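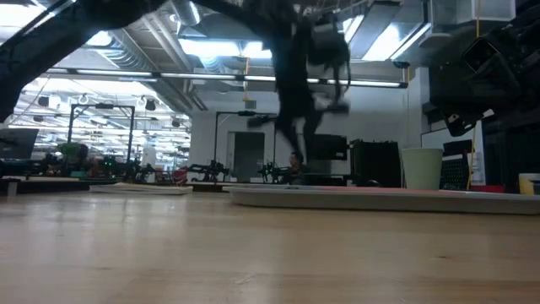

Why Do We Put Things on a Tray?

Think about the last time you carried your lunch to a table. You had a cup, a plate, a fork, maybe a spoon too, and you only have two hands! That is a lot to hold on to, and somebody's peas usually end up on the floor. A tray is a very old and very simple answer. It is a flat piece with a little raised edge, called a rim, and that rim is the clever part. If a cup or a spoon starts to slide, the rim is there to stop it.

Now let's talk about the spoon, which has two parts with their own names. The round, hollow end is the bowl, and the long thin part is the handle. Look into the bowl of a shiny spoon at home and you will find the lights in your kitchen looking back at you, all bent and squashed. 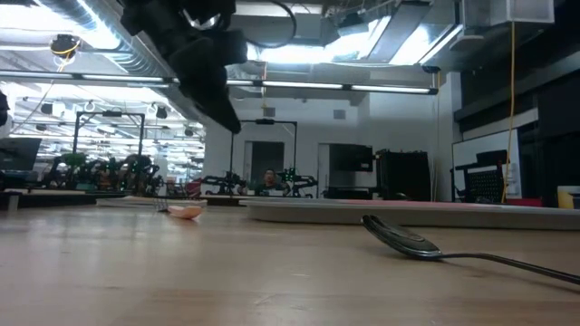

A shiny spoon on a wooden table. Can you find the tines of the fork?

Tines are the pointy fingers of a fork (what a funny little word!). They are good at poking a potato and hopeless with soup, so it helps to have a fork and a spoon together when you sit down to eat.
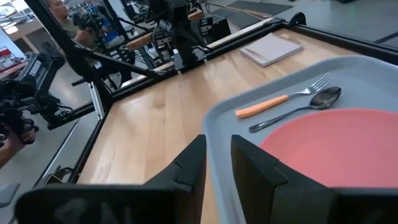
When you set your own tray at home, try putting the plate down first, because it needs the most room. Lay the fork and spoon next to each other with their handles pointing the same way, and save the cup for last. Then pick up the tray with both hands and walk slowly, even if you are very, very hungry.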